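From: Nestor Lumanlan
To: manipulation-software list
Date: 29/08/2024
Subject: Re: [manip-sw] Zavholm planner as default for drawer tasks?

Aitana Ortuño wrote:
> I'd like to make the Zavholm planner the default for all the drawer
> tasks in the next Ladska release. We ran 1,639 attempts with it and
> 1,594 of them were marked as successes. The old planner never came
> close on the same cabinet, and it was slower to return a path.
> Casimiro has already merged the config on the dev branch. Unless
> somebody objects I'll flip the switch and close the ticket.

I object, at least to flipping it now. I have no quarrel with the planner. My quarrel is with the word "success" in that paragraph, and I'd like to know who or what did the marking.

I went through the task code last night. An attempt is logged as a success when the gripper reports that it closed on something and the arm then finishes its pull trajectory. Nothing in there looks at the drawer. If the fingers close on the handle, slide off halfway and the arm carries on to its end pose, we record a win. The old planner was scored with the May version of the script, which did check drawer position from the depth image, so the two success rates can't be put side by side at all.

Then there is the handle pose. The grasp target comes from the perception node once, at the start, and after that we run open loop. On our two-drawer cabinet the handles are dark metal bars, one right under the other, and the upper one is tucked in just below the top edge. Any error in height and you are pushing on wood. With the right arm at the upper handle, this is as much as I can tell from the workspace camera:

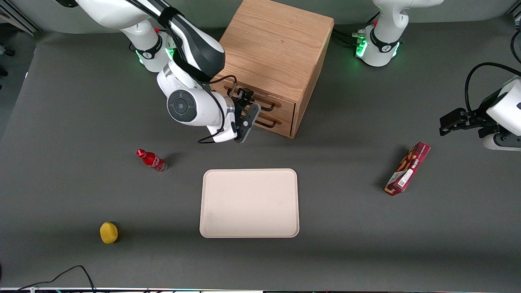 What I would want before the switch

1. A success check that doesn't depend on the gripper. Remedios still has the drawer position code from May and says it needs a small patch for the new message types. Please let's use it.

2. Both planners rerun with the same script. I don't need 1,639 attempts. Give me 631 for each and I'll stop complaining about sample size.

3. The left arm in the collision model. In the current config it is loaded as a fixed obstacle at its home pose, whatever it is doing. That is fine until somebody parks it over the table – and people do park it over the table.

4. Loose objects in the planning world, or a plain statement in the docs that they aren't there. Right now a box or a bottle in front of the cabinet exists for the perception node and doesn't exist for the planner. I found this by reading the launch file, which is a poor way to find it.

5. Cable clearance. The external cable on the right arm hangs below the wrist and the model has bare links. Weidong suggested padding the last 2 links. That's crude but I'd take it.

On speed, I believe the numbers, but part of the gain comes from the path simplifier being off. Turn it on and time it again, please. Hunetti had the same argument on their list and ended up leaving it on.

I'm happy to see Zavholm shipped as an option in this release, off by default, with the config Casimiro merged. If the rerun holds up I'll do the docs change myself.

Also, does anybody know why the Zabala wrapper swallows the planner's error codes? Every failure comes back to me as "no path", including the one where I had misspelled the group name.

Nestor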